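Wrist cable, gear plate, and where the time went

Friday, August 30, 2019

The arm has been on the big table in the Portela workshop for most of the summer and I have written very little about it, so what follows is a catch-up in no particular order.

The job is still the one I set out at the start. Pick up a small bevel gear, put it on a round plate, and do it often enough in a row that I can leave the bench and make tea. The plate has a large hole in the middle. The gears have to sit on either side of it, which leaves little flat metal to work with and no great tolerance for a sloppy approach. People who visit the workshop tend to think picking up the gear is the difficult part. Picking up is fine. Putting down is where I lose them.

First, the cloth. I started on the bare table top and had constant trouble with gears skating away when a finger touched them slightly off centre. Jussara Rocha suggested cloth and had a length of dark charcoal stuff going spare. It helps in two ways. The gears stay where they are put, and the reflections the vision code used to take for extra gears have gone. The drawback is that cloth creases. A crease under the edge of the plate tilts it, and a tilted plate throws out the height I have taught. I now smooth it by hand before each run. I tried taping it down along the front edge and the tape let go within the hour.

Second, cable routing. The braided cable under the shoulder needs a generous loop, more than looks sensible. With a short loop the base joint runs out of slack on the far side and the controller reports a torque fault, which sends you looking for a mechanical problem that does not exist. I lost an evening to that. The thin cable at the wrist goes up and back over the top. I had it running along the forearm under clips for a while, but every wrist rotation pulled at the connector, and an intermittent connector is worse than a dead one.

Third, calibration. The routine is as follows. Home the arm. Send it to the plate position at a safe height. Lower in small steps with the shaft pointing straight down until it is just clear of the metal. Record. Repeat for the second gear position. I then compare the two heights. If they differ by more than 2 mm the cloth has a fold in it, and I start again. If they agree I let it run.
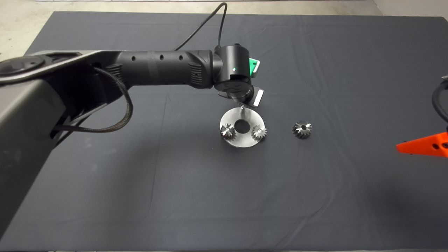
Height check over the plate, two gears on and the third waiting on the cloth.

The third gear is the one I use for trial picks. It starts to the right of the plate, a short distance off, and the arm has to find it, take it and bring it back to the same spot. Arlindo Queiroz asked why I don't pick from a proper tray with pockets. I may yet. A tray fixes the position and the angle, and then the vision part has nothing to do, and the vision part is what I wanted to learn about. For anyone building something similar with actual work to get through, use a tray.

Some numbers, since I was asked for them after the last post. A run is 100 picks of the loose gear. On the most recent full run there were 12 failures. Most of those were the gear tipping as the fingers closed, which I put down to the teeth. The sides are conical, so a parallel grip pushes the gear down and out if contact is made too low. Raising the grip height cured some of it and introduced a few clean misses in exchange. I have not yet found the height that avoids both. Slowing the close made no difference that I could measure.

The log also shows error 403 twice, both times when the laptop lost its session with the workshop network and the script tried to upload results anyway. It has nothing to do with the arm. I mention it because Wagner Evangelista spent some time looking through the arm manual for a fault 403, and there isn't one. Results are now written to disk first and uploaded afterwards, as they should have been from the beginning.

Software changes since the last post are small. The motion script is split in two, one file for positions and one for the sequence, so that re-teaching a point no longer means editing the logic. Speed is set in one place. There is a pause after each lowering move, long enough for the arm to settle. I also removed the automatic retry. It was hiding failures by succeeding on the second go, and the figures looked better than they were.

Still to do:

Finger pads with an angled face to suit the gear. Adalberto Brito has offered to cut a pair if I send him a drawing, which I have owed him for a while.

A locating ring or a couple of pins for the plate, so it goes back in the same place after the cloth is smoothed.

A proper strain relief at the wrist.

Lighting. The overhead lamps are good enough in the evening, but results in the afternoon are noticeably worse and I would like to know by how much before buying anything.

I have the table until November, when the bench rota changes. The pads come first. If anyone has gripped small bevel gears from above with a two-finger gripper and kept notes, I would be glad to read them.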